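Hi Dima,

Sorry this is landing a little later than I promised. October got away from me, mostly because of the Sillel reprint (more on that further down, it's a saga). I'll stick to the headings in the grant letter where I can and ramble where I can't.

**Where the recipe book stands**

All the recipes are in! The last ones came from the Sachdeva family, who had been arguing over how long to soak the lentils and finally sent me two versions with a note saying "print both." So I'm printing both. Every recipe has now been cooked at least once by someone who didn't write it, which was your suggestion back in the spring and the best thing we did all year. We caught a cake with no sugar in it.

The Zistetti chapter is the one I'm still fussing over. It's the longest in the book and the stories in it wander, but when I tried trimming them they went flat, so I put most of it back. If you have a free evening I'd love your eye on that one before the next round.

**Printing and the Sillel mess**

The first proofs from Sillel came back with chapter 3 bound in upside down. They were very nice about it and redid the lot at no charge, but it cost us 9 working days, and that's the whole reason the schedule slipped. The second proofs looked great. The paper is a bit heavier than what we picked (they'd run out of ours) and I like it better, to be frank.

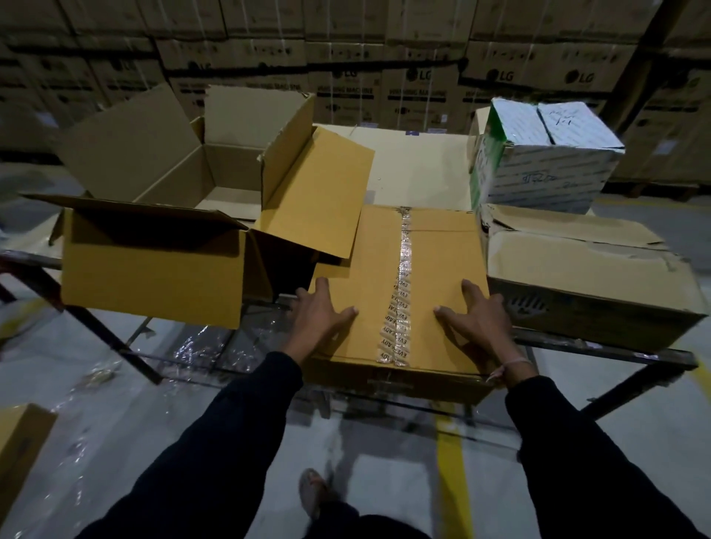 **Orders**

We have 376 copies spoken for, and most of those are from families who have a recipe in the book and want extras for cousins. Retergate has also asked for a stack for their reading room, and I said yes before asking you, so please shout if that's a problem under the terms.

**Money**

We've spent $3,134 of the grant so far. Nearly all of it went to printing and the translator, plus a little on ingredients for the test cooking. I haven't touched the launch budget yet. The translator's final bill is still to come, and I expect it to fit, though she did more rewriting on the Zistetti pages than either of us planned and I'd like to pay her properly for it. Could I move a bit over from launch to cover that? We can live with fewer snacks.

**What's next**

- Finish the index (I keep putting this off, it's so dull)
- Get final sign-off from the families on their names and spellings
- Book the hall for the launch
- Send you the receipts in one folder this time, I promise

Let me know about the budget question when you get a minute. I'm around most mornings before 11.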